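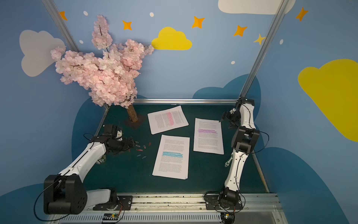

Paper sorting station, room check, Hostville building, August round. Checked by Oluwatosin Ogundipe. The station is the dark teal table between the blue walls, where highlighted printouts are sorted and clipped into sets. Three sheets and eight small clips were out on the table, along with the artificial cherry blossom tree. The tree may stay on the table during work, provided it does not hide small items from the person at the front edge.

Item 1. Table top
Result: pass
Surface is level and does not move when leaned on. No sharp edges found by hand. Wipe down at the end of each session with the Illix cloths, dry only.

Item 2. Clips and other small metal items
Result: pass with comment
Clips are to be counted out at the start and counted back in at the end. The tally sheet had two blank lines in the "back in" column. Please fill in both columns even when the numbers match. Any clip dropped on the floor is picked up before work goes on.

Item 3. Staples
Result: action needed
Some handouts arrive already stapled. Run a thumb over the back of each stack and set aside any with an open staple leg. The staple remover listed on the card was missing from the drawer. Replacement requested from Acharya stores, request 1071.

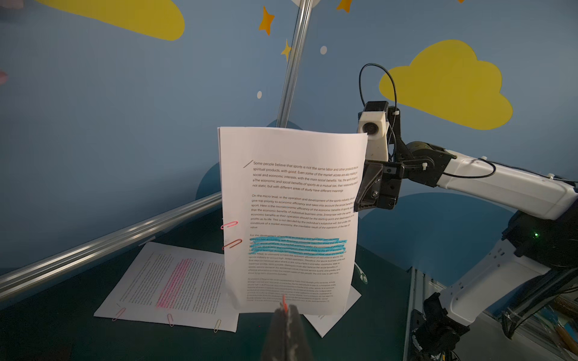
Stacks set aside for open staples go in the tray marked HOLD and are not clipped until fixed. The tray was empty at the time of the check.

Item 4. Highlighters
Result: pass
All caps present. Two dried-out markers thrown away. Let fresh highlighting dry for 60 seconds before stacking pages or it will come off on the next sheet.

Item 5. Printouts
Result: pass with comment
The practice text is the one on the economic and social benefits of sports. Several copies are getting soft from handling. Retire a copy when a corner tears or when the clip no longer holds it flat.

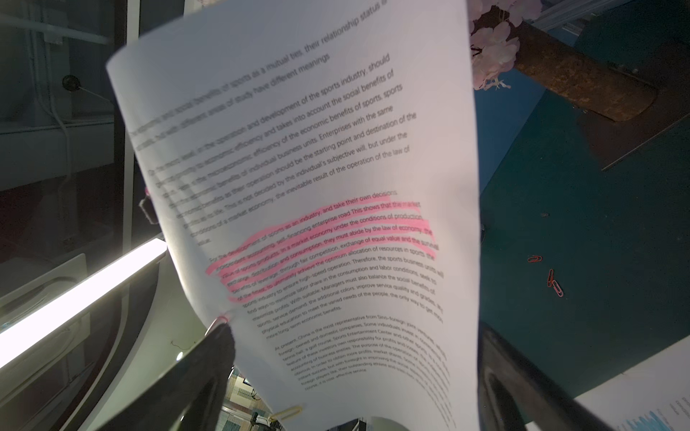
Retired copies go in the blue recycling bin in the hall. Take off all clips first and put them back in the count.

Item 6. Floor and walkway
Result: pass
Clear on all sides to the marked line. Mat at the door lies flat.

Item 7. Lighting
Result: pass
Small print can be read at the front edge without leaning in. One ceiling tube over the door flickers. Reported to Karkevstead maintenance, not urgent.

Open actions: 3
Staple remover (item 3), tally sheet reminder (item 2), ceiling tube (item 7).

Recheck items 2 and 3 at the September round. Signed copy kept in the folder by the door.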